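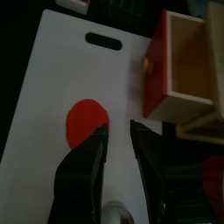 1/ I have now lived in Prorndale for four years, which means I'm allowed to complain about the onion soup contest. Under four years you're expected to say it's charming.

2/ The soup contest is held every 13th November in the old feed store. It's named after the Muñoz, a hotel that used to stand across the street and burned down with, as far as I can tell, everyone's recipe in it. All the entrants claim theirs is the original. They taste like eleven different soups because they are.

3/ I entered last year. I came in ninth. The judge's card said "sweet" and I've been thinking about that word since. Sweet as in the onions had caramelized? Sweet as in I'd tried?

4/ So this year I decided to get serious, and getting serious about soup means reading about onions until two in the morning. Did you know every recipe on the internet says onions take ten minutes to caramelize? Every one. I've timed it on my own stove. It's fifty if you're paying attention and seventy if you're doing it right.

5/ I believe this is the longest-running lie in home cooking. Worse than "serves six." Six what? Cats?

6/ Anyway, method, for those who keep asking (one person asked). Yellow onions, pole to pole, not rings. Rings go to string. Butter and a little oil. Salt right away. Lid on for the first fifteen minutes so they slump, then lid off and you stand there.

7/ You do have to stand there. I tried reading a book next to the pot and burned chapter three.

8/ When brown stuff builds up on the bottom of the pot, a splash of water, scrape, keep going. I do this five or six times. People will tell you wine. Wine comes later. If you use wine every time you scrape, you end up with hot wine that has met an onion.

9/ Broth. Here is where friendships end in this town. There's a beef camp and a chicken camp and one household that does mushroom and gets talked about. I'm chicken, with a beef bone in it, so both sides hate me.

10/ My pot is an Iltik, bought used, with a lid from something else. The lid doesn't fit. It sort of perches. A steam leak on the left side has taken the paint off one cupboard door in a shape I've gotten fond of.

11/ Somebody replied to part 8 to say I should own a proper braiser. A new Iltik costs 300 dollars. For 300 dollars it should stir.

12/ Bread. The rules of the contest say "a bread" must float on the soup "at time of judging." Those five words have caused more trouble than the parking. Last year a man's bread sank while the judge was two bowls away and he asked for a do-over. Denied. He has moved his booth to the far wall.

13/ The trick is to dry the bread all the way out in a low oven. Toasted isn't enough. Toasted bread is still soft in the middle and goes down like a boat with a hole in it. You want a crouton you could shingle a roof with.

14/ Cheese goes on the bread before the bread goes on the soup. I did it the other way once and the cheese got into the broth and made ropes. Guests were polite. One of them had to use scissors.

15/ Back to the contest. There's an online entry form this year, run through something called Stiltico, and it wanted me to make an account, pick a plan, and upload a logo. For soup. I uploaded a drawing of an onion. It came back "resolution too low." So was my mood.

16/ It also gave me an entrant number, 2158. There are, again, eleven of us. I asked where the other 2,147 were and got an automatic reply thanking me for my interest in Stiltico for Teams.

17/ My neighbor got 1358. She thinks a lower number means she'll be judged first, while the soup is hot. I told her that was silly and then lay awake over it.

18/ Practice batches so far: I stopped writing them down in August. It was ninety degrees out and I was standing over a pot of onions with all the windows open, and a kid on a bike yelled "smells like feet." He wasn't wrong. That batch had too much Gruyere.

19/ Things I have tried adding, and my notes as written. Sherry: yes. Balsamic: salad. Fish sauce: yes but tell no one. Soy: fine. Brown sugar: see "sweet," card, last year. Coffee: what is the matter with you.

20/ Thyme goes in as whole sprigs so you can fish them out. I always put in three and take out two. Somewhere in me is a lot of thyme.

21/ Question from the replies: do I cry when I cut them? Yes. I've tried the candle, the bread in the mouth, the freezer, the swim goggles. The goggles worked but I caught myself in the microwave door and had to sit down for a bit.

22/ Sharp knife is the only thing that helped. Mine was so dull it was mostly leaning on the onions until they gave up. Had it sharpened at the hardware store and immediately cut the sponge in half.

23/ Also, a question about freezing. The soup freezes great. The onions alone freeze even better, flat in a bag, and then on a bad night you can break off a corner and put it on eggs. I've eaten enough contest rejects this way to have opinions about eggs, but that's another thread.

24/ Update from the feed store. Setup was at eight. They gave me the table by the door, so each time someone came in, my burner went out. I asked to switch and was told tables go by entrant number. My neighbor waved at me from next to the heater.

25/ The bread floated. I'd like that on the record. The judge poked it with the spoon and it bobbed back up and she wrote something down for quite a long time.

26/ Results. Seventh. Beef bone, dry bread, fish sauce and all, two places up from last year. The mushroom people won. There was a silence and then some very careful clapping.

27/ My card said "less sweet."

28/ I have two gallons left over if anyone in Prorndale wants some. Bring your own jar, and please bring back the last one, it had my good lid.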